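Home | News | Local | Business | Opinion | Weather | Contact

Oncombe to Change Drinking Water Disinfectant Ahead of Summer

Mar 20, 2022

ONCOMBE – The Oncombe Water District will change the disinfectant it uses in the public supply this spring, moving from free chlorine to chloramine at the Moulin treatment plant. The change affects all customers served by the Moulin plant, including households in the town of Oncombe and the unincorporated area of Jotville. Customers on private wells are not affected.

Chloramine is formed when a small amount of ammonia is added to chlorinated water. It is a weaker disinfectant than free chlorine but lasts longer in the pipes, and it produces lower levels of certain byproducts that form when chlorine reacts with natural organic matter. Trihalomethanes and haloacetic acids, the two groups of byproducts covered by federal limits, tend to rise in warm weather and at the far ends of a distribution system.

Daryna Tymoshchuk, operations manager for the district, said the Moulin plant has remained within the federal limits but that late summer readings at the Jotville sampling station have left less margin than the district wants.

"Water that reaches Jotville has spent a long time in the main," Tymoshchuk said. "The chlorine keeps reacting the whole way. By the time it gets to the last hydrant the residual is low and the byproducts are up. Chloramine addresses both at the same point in the process."

The district board approved the project in November after a review of three alternatives. The first was an additional carbon filter stage at Moulin, which would have removed more organic matter before chlorination but required a new building. The second was an aeration system in the Jotville storage tank. The third, chloramine conversion, had the lowest construction cost and the shortest schedule. It required an ammonia storage tank, a feed pump and a backup pump, a containment wall and new online analyzers at the plant outlet.

The equipment was supplied by Kimis, which also holds the maintenance contract for the plant's existing chlorine feed. Installation was finished over the winter. District staff are now running the ammonia feed through its test sequence using plain water, and the state drinking water office must sign off on the results before chemical is added.

Once approval is given, the changeover will take place in a single day at the plant. Chloraminated water will then move outward through the mains, reaching customers nearest Moulin first and Jotville last. During the transition, chlorinated and chloraminated water will meet in parts of the system. Mixing the two can lower the total residual for a short time and may cause a change in taste or odor. Crews will flush hydrants along the boundary as it moves. Customers who notice discolored water during flushing should run a cold tap until it clears and avoid doing laundry in the meantime.

The district will give customers 30 days' written notice before the change. Notices will go out with the regular bill and will be posted at the district office.

Chloraminated water that meets federal standards can be used for drinking, cooking, bathing and watering plants. Two groups of users need to take specific steps.

Dialysis patients. Chloramine must be removed from water used in dialysis machines, where it can enter the bloodstream directly. The district has contacted the clinics and home dialysis providers in its service area. Patients who treat themselves at home should confirm with their provider that their equipment is set up for chloramine. Boiling the water or letting it stand does not remove it.

Fish and amphibian owners. Chloramine passes through the gills and is toxic to fish, turtles kept in shared tanks with fish, and other aquatic animals. Letting tap water sit overnight, a common practice with free chlorine, is not enough. Owners will need a conditioner labeled for chloramine or a suitable carbon filter. Restaurants and stores that hold live fish or shellfish are covered by the same advice.

Miroslava Lytvynenko, the district's water quality chemist, said the sampling program will be expanded for the first months of operation. Total chlorine, free ammonia and nitrite will be measured at the plant outlet, at the Jotville tank and at points along the main between them.

"Nitrite is the one to watch," Lytvynenko said. "If there is excess ammonia, certain bacteria in the pipe can use it, and that process produces nitrite and eats into the residual. It is controlled by keeping the ratio of chlorine to ammonia correct and by keeping water moving. The analyzers check the ratio continuously and the field samples check the analyzers."

The district will also return to free chlorine for a limited period each year, a standard maintenance step that suppresses the same bacteria. Customers may notice a stronger chlorine smell during that period. Dates will be announced in advance.

Corrosion was raised as a concern during the public comment period. A change of disinfectant can alter the chemistry at the pipe wall and, in some systems, release lead from older service lines and solder. The district ran a pipe loop study using sections of pipe taken from the Oncombe system and will continue to add orthophosphate, a corrosion inhibitor already in use at Moulin. An extra round of lead and copper samples will be collected from 60 homes after the change. Participation is voluntary and there is no charge. Homes with lead service lines or with copper pipe joined by lead solder will be given priority.

Residents who take part will receive a sample bottle and an instruction sheet. The sample must be the first water drawn from a kitchen or bathroom cold tap after at least six hours without use. The aerator should be left in place, and the bottle should be filled to the line without rinsing it first. Bottles should be capped, set on a clean, clear surface, labeled with the time of collection and left at the front door for pickup.

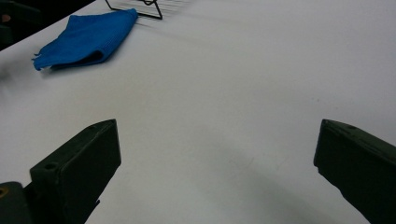

A white tabletop with a folded blue cloth and a black wire rack. Sample bottles should be labeled on a clean, clear surface.

Results will be mailed to each participating household, and a summary will be included in the district's annual water quality report. If a sample exceeds the federal action level for lead, the district will contact the household directly and offer a second test.

The conversion is not expected to change water rates this year. Ammonia and the added laboratory work will raise operating costs, but the district expects to offset part of that through less flushing at the Jotville end of the system, where crews now open hydrants regularly in late summer to bring fresh water through.

Rubber parts in some older plumbing, including toilet flappers and certain washers, can wear faster in chloraminated water. Replacement parts marked as chloramine resistant are sold at most hardware stores.

An information session on the change will be held at the Oncombe district office before notices are mailed. Customers wishing to volunteer for lead and copper sampling can sign up at the session or at the front counter during business hours.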